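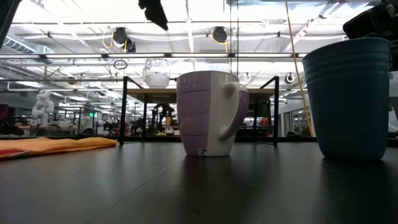
The lavender mug, the stacked cups and the orange cloth, as discussed under item 1.

Vornside Shared Kitchenware Group
Minutes, 20 Sep 2026

Present: 6 members. Apologies: 13, most of them sincere.

1. Mugs
The ridged mugs were praised at length by those who chose them. The Petkov end of the building asked why the teal cups get stacked and the mugs do not. Mugs have handles. The question was withdrawn.

2. Black tabletop
The scratches were raised again. A member proposed a tablecloth, and was reminded of the last tablecloth.
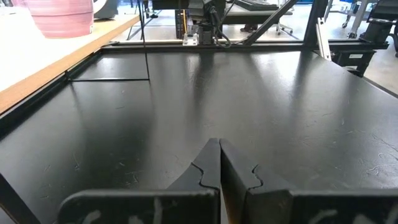
Refinishing was quoted by Viltico at $3,675, which was read out twice in case it improved. The budget for the year is $1,000. Agreed to live with the scratches – and to stop dragging crockery.

3. Raised shelf
Two cups fit on the wooden platform. Three was suggested. A vote was taken and it stays at two until November. Whoever pours the purple drink is asked to stop short of the brim as a general courtesy.

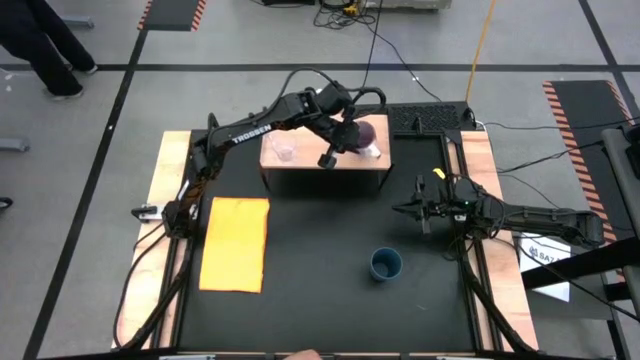

4. Cloths
Orange for tables, red for floors. This was also agreed last year. Flornar will supply more of both.

5. Any other business
Glass jars need labels. Sugar and salt were both mentioned, with feeling.

Next meeting: November, same table.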